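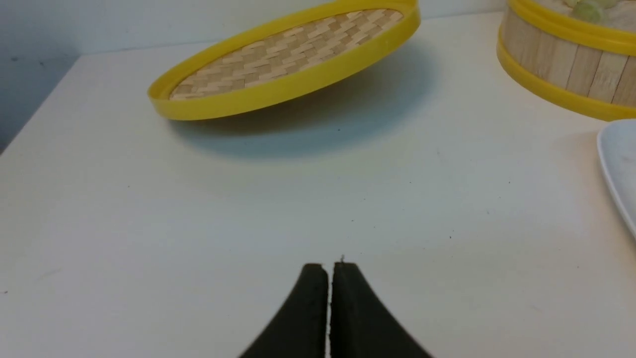

同じ町に三度も通って、まだ撮るものが残っているのか、というお尋ねを、前回の記事の公開後に読者の方から頂戴しました。続けて、初めての土地へ行くほうが写真としては有利ではないか、再訪の場合は何を基準に日程を組んでいるのか、との趣旨も書き添えられていました。コメント欄での回答には収まらない内容と判断し、本稿をもって回答といたします。

5月
文責:当ブログ筆者

対象とするのは、港町レクベリ(Rekberg)における3回の撮影滞在です。1回目は冬の終わり、2回目は秋、3回目が今年の5月でした。いずれも仕事の依頼によるものではなく、費用は全額を筆者が負担しております。宿泊先、交通機関、機材の製造元などから便宜の提供は受けておりません。

まず、1回目の滞在について記します。この時は下調べを相応に行い、撮影候補地を地図に書き込んだうえで出発しました。港の防波堤、坂の上の給水塔、魚市場の裏手、カンデロ岬(Kandero)の灯台などです。結果として、書き込んだ場所のほぼすべてを訪れ、どこでもそれなりの写真が撮れました。帰宅後に並べてみたところ、既に他の方が発表している写真と構図がよく似ており、時間帯まで一致しているものもありました。下調べに用いた資料が同じであった以上、当然の帰結と考えます。

初めての土地では、目に入るものがどれも珍しく感じられます。その感覚は撮影の動機としては強いものですが、後日の選別の際には妨げになることがあります。1回目の写真には、筆者自身の驚きだけが記録されていて、町の様子がほとんど伝わらないものが相当数含まれていました。たとえば、色の塗り分けられた船具小屋の写真を繰り返し撮影していますが、その小屋を誰が何時頃に使うのか、当時の筆者はまったく把握しておりませんでした。

再訪を決めたのは、この船具小屋が理由です。2回目の滞在では撮影候補地の地図を持参せず、港の東側に宿を取り、徒歩で行ける範囲のみを対象としました。小屋の扉が開くのは早朝と夕方の短い時間に限られ、日中は閉ざされたままでした。1回目に訪れたのが正午前後であったため、扉の開いた小屋が1枚も写っていなかったわけです。撮影地の下調べにおいて、方角や日の出時刻は容易に入手できますが、こうした生活の時刻表は現地に身を置くまで分かりませんでした。

日程の組み方については、次の方針を採っております。到着日は撮影を行いません。カメラは宿に置き、夕方から町を歩いて、翌朝の起点となる場所だけを決めます。2日目の午前は広角レンズ1本で歩き、午後は休みます。望遠レンズを持ち出すのは、早くても3日目以降です。距離を取って撮ることは、土地に不慣れな段階では便利な方法ですが、便利であるために足が止まりやすく、結果として同じ種類の写真が増える傾向が筆者にはありました。

なお、到着日に撮影しないという方針は、天候が急変しやすい土地では損失を伴います。2回目の到着日には大変美しい夕焼けが出て、筆者は坂の途中で手ぶらのまま眺めておりました。残念に思わなかったと申せば偽りになります。以後、小型のカメラを上着に入れておくことだけは認めることとしました。方針の例外として、ここに明記しておきます。

宿泊先の選定は、撮影結果に直接影響する事項です。1回目は駅前の大きなホテルを利用しました。設備に不満はありませんでしたが、朝食の開始が遅く、早朝の撮影を終えて戻ると食堂が最も混雑する時刻に当たりました。2回目以降は、港の東側にあるシュライビ(Chraibi)という小さな宿を利用しています。部屋は狭く、机は三脚の雲台を分解して置けば一杯になる程度の大きさです。その代わり、裏口から出て坂を下れば、すぐに岸壁へ着きます。

この宿には宿泊者が使用できる台所があり、滞在が長くなるほどその恩恵は大きくなります。撮影旅行における食事は軽視されがちで、筆者も以前は菓子パンと缶コーヒーで数日を過ごしておりました。自炊が可能であれば、夕方の撮影と夕食の時刻が競合しません。光の良い時間帯は多くの飲食店の開店時刻と重なるため、外食を前提とすると、どちらかを諦める日が生じます。5月の滞在では、日没後に戻ってから簡単な食事を用意し、その後に当日分のデータを整理する流れが定着しました。 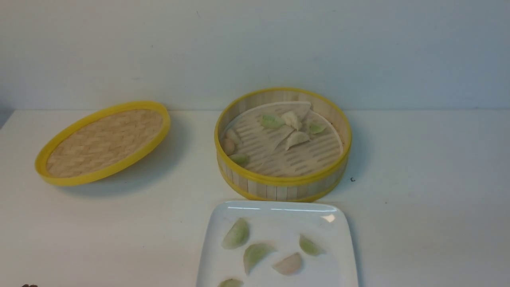 データの整理は、毎晩必ず行うこととしています。手順は単純であり、当日分を2台の外付け記憶装置に複写し、1台は鞄に、もう1台は部屋の別の場所に保管します。複写が完了するまで、メモリーカードの初期化は行いません。予備のカードを多めに持参しているため、実際には滞在中に初期化を行う機会はほとんどありませんでした。選別についても現地では行わず、明らかに失敗した写真であっても残しております。

現地で選別しない理由を、以前のご質問でも尋ねられたことがあります。疲労した状態での判断が信頼できないことに加え、小さな画面では細部の確認が困難であるためです。2回目の滞在中、霧の中の岸壁を撮影した一連の写真を、筆者は宿の部屋で失敗と判断しかけました。自宅の画面で確認したところ、霧の奥に係留作業中の船が薄く写っており、現在ではこの連作の中で最も気に入っている写真の一つです。消去していれば、失ったことにも気付かなかったはずです。

画像の整理とは別に、文字による記録も残しています。記録するのは撮影場所、時刻、風向き、聞こえた音、通りかかった方と交わした会話の要点です。露出などの数値は画像データに含まれているため、書き留めることはしません。帳面は罫線のない小型のものを使用し、鉛筆で記入しています。雨天時にボールペンの文字が滲み、半日分の記録が判読できなくなった経験によるものです。

この帳面は、再訪の際に最も役立つ資料となりました。たとえば2回目の帳面には、岸壁の北端について「朝は逆光、午後は倉庫の影、要再確認」との記載があります。3回目の初日にこの箇所を読み返し、季節が異なれば影の位置も変わると考えて現地へ向かったところ、午後の遅い時刻に、倉庫と倉庫の間から細い光が岸壁の端まで届いておりました。秋には見られなかった光です。滞在中、天候の許す限り同じ時刻にこの場所へ通いました。

ここで、撮影枚数についてもお答えいたします。3回の滞在を通じた総数は3,000枚近くに上ります。デジタルカメラの利用者としては少ない部類に入ると思われます。このうち、帰宅後の一次選別を経て手元に残したものは600枚でした。さらに数か月の間隔を置いて見直し、紙に印刷して壁に貼り、順番を入れ替えながら絞り込んだ結果、一つの連作としてまとめたものは22枚となりました。

22枚の内訳を申し上げますと、大半は2回目と3回目の滞在時のものです。1回目からは、給水塔へ向かう階段を撮影した写真が残りました。この写真は候補地の地図に書き込んでいなかった場所で、道を間違えた際に撮影したものです。構図にも粗さがあり、印刷してみると右側の壁がやや傾いています。修正も検討いたしましたが、傾きを直すと階段の勾配が緩く見えるため、そのままとしました。

選別の基準について、客観的な規則は設けておりません。ただし、似た写真が並んだ場合には、美しいほうを外すことがあります。連作の中に見栄えのする写真が続くと、他の写真が間を埋めるだけの役割に見えてくるためです。灯台の夕景はその理由で外しました。単独では評判の良い写真であり、外したことについて惜しむお声も頂いておりますが、現時点で戻す予定はありません。

次に、移動と機材の重量について記します。レクベリへは、内陸の町ジョーントン(Jornton)で列車を乗り換えて向かいます。乗り換え時間は短く、階段を上って反対側のホームへ移る必要があります。1回目はカメラ本体を複数、レンズを5本、大型の三脚を携行しており、この階段で列車を1本逃しました。次の列車まで駅の待合室で長時間を過ごし、到着は日没後となっております。

この反省から、2回目以降はレンズを広角、標準、中望遠に限定し、三脚も小型のものに改めました。長い望遠レンズを持たないことで、沖の船や岬の海鳥は撮影対象から外れます。海鳥の撮影を目的とする方には適さない構成ですので、そのまま参考にされることはお勧めいたしません。筆者の場合、対象を岸壁と坂道に限ると決めていたため、支障はありませんでした。カメラ本体は故障に備えて2台とし、同じ電池を使用する機種で統一しております。

電池については、気温の低い時期の消耗が想定以上でした。1回目の滞在では、満充電の電池が昼前に尽きることがありました。予備は上着の内側の衣嚢に入れ、体温で保温する方法が有効です。5月の滞在ではそのような配慮は不要でしたが、今度は海からの霧によるレンズの曇りに悩まされました。暖かい室内から出た直後は特に曇りやすいため、出発の前に機材を窓際の涼しい場所へ移しておくことで、ある程度は軽減できます。

人物の撮影について付記いたします。港で働く方々を撮影する場合、筆者は事前に声を掛け、了承を得てから撮影しています。自然な表情が失われるとのご意見があることは承知しております。もっとも、了承を得た後、そのまま長く同じ場所に留まれば、相手は再び作業に集中されます。撮影を断られた場合は機材を鞄に収め、理由はお尋ねしません。2回目に断られた方から、3回目には先に挨拶を頂きました。写真はやはり撮っておりませんが、網の繕い方を長く見学させていただき、帳面の3頁がその記述で埋まっています。

再訪の際には、前回撮影した方へ印刷した写真をお渡ししています。大きさは葉書程度で、封筒に入れて持参します。郵送でも差し支えないはずですが、直接お渡しすると、そこに写っているものについて話を伺える場合が多いためです。岸壁の係船柱のうち1本だけ形が異なる経緯も、写真をお渡しした際に伺いました。筆者は半年もの間、その写真を見ていながら形の違いに気付いておりませんでした。

天候の悪い日の過ごし方についても、以前から複数のお問い合わせを頂いております。終日の雨であれば、筆者はあえて機材を持たずに外出します。路面の水の流れ方や、どの軒下に人が集まるかを見ておき、次に雨が弱まった際の撮影に備えるものです。5月の滞在では金曜日が終日の雨となり、町の古い郵便局で長く雨宿りをいたしました。建物内での撮影は許可されていないため、手元に写真はありません。天窓から落ちる光が大変良かったことを、帳面にのみ記しています。

冒頭のお尋ねに戻ります。撮るものが残っているのか、という点については、現在の帳面に未確認の項目が相当数ございます。冬の早朝に船具小屋の扉が開く時刻、給水塔の裏手へ通じる道が積雪時に通れるか否か、岸壁の北端に届く光が何月頃まで続くか、などです。いずれも小さな事柄であり、確認したところで写真になるとは限りません。

初めての土地が有利か否かという点については、撮影の目的によるとお答えするほかありません。短期間で変化に富んだ写真を揃える必要がある場合には、初めての土地のほうが明らかに効率的です。依頼を受けた撮影では、筆者もその利点に大いに助けられております。一方、自費の旅行においては、効率を理由に行き先を変える必要がなく、同じ坂を再び上ることも許されます。

費用面では、再訪に特有の節約も可能でした。現地の交通券の買い方や食料品店の閉店時刻を把握しているため、無駄な出費が減ります。三脚は宿の物置に預けてはどうかとのお申し出を頂きましたが、次回の時期が未定でしたので辞退いたしました。今になって、預けておけばジョーントンの階段が楽になったものと、やや後悔しております。

22枚の連作については、小冊子の形で印刷する準備を進めております。用紙は光沢のないものを選び、霧の写真の濃度を確認するため、試し刷りを複数回行っているところです。現在の試し刷りでは暗部がつぶれ、倉庫の壁の質感が失われておりますので、もう一度やり直す見込みです。頒布の有無および方法は決まっておりません。決まり次第、当ブログにてお知らせいたします。

次回は、帳面の記載項目と、帰宅後に画像と照合する手順について掲載する予定です。本稿に関するお問い合わせは、従来どおりコメント欄にて受け付けております。返信までに日数を要する場合がございますので、あらかじめご了承ください。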